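Lirkdale Wool Felt, Craft Weight

Sold by the sheet or off the roll. Made for Padudura by the Sitine mill and cut to order.

Fibre: 100 per cent wool, undyed or piece-dyed
Weight: 350 grams per square metre
Roll width: 400 millimetres
Colours: natural, charcoal, moss, rust

Lirkdale is a pressed felt with no woven backing. Cut edges do not fray, so seams can be left raw or joined with blanket stitch. The weight suits slipper uppers, soft toys, pincushions and needle books. For slipper soles, use two layers or add a leather outsole.

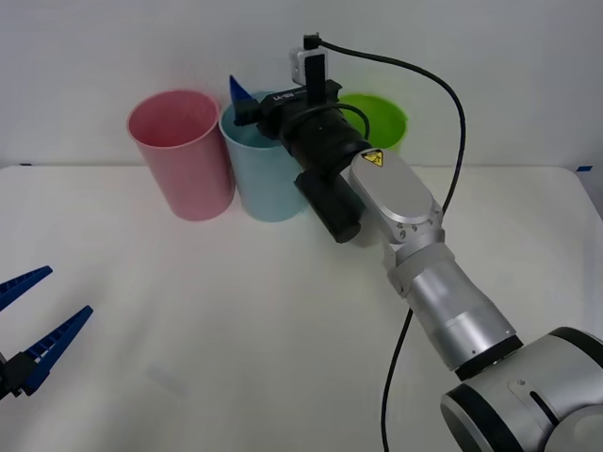

A reader's comment left on this listing says the moss colour varies slightly between orders, and asks whether sheets can be cut from one roll. They can. Write "same roll" in the order notes. Dye lots are not held over, so order the full quantity at once.

Care: hand wash in cool water with wool detergent. Press out the water in a towel and dry flat. Do not tumble dry. Allow for shrinkage of up to five per cent and pre-wash before cutting fitted patterns.

Needles and thread: size 90/14 for machine sewing, stitch length 3 millimetres or longer. Cotton or polyester thread is suitable.
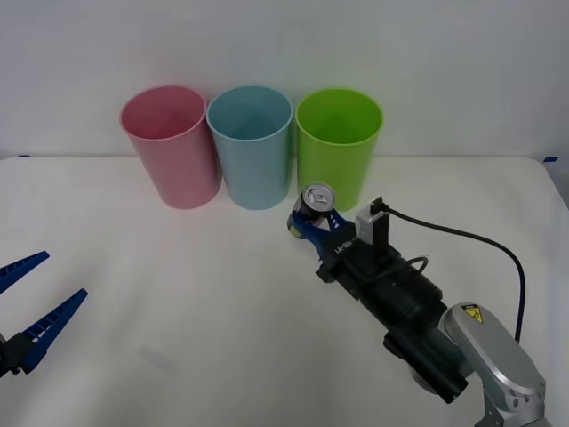 Andreadis writes that the charcoal marked a pale lining after the first wash, and recommends rinsing dark colours separately until the water runs clear. We agree with this for charcoal and rust.

Cut lengths are not returnable. Uncut sheets may be exchanged for another colour.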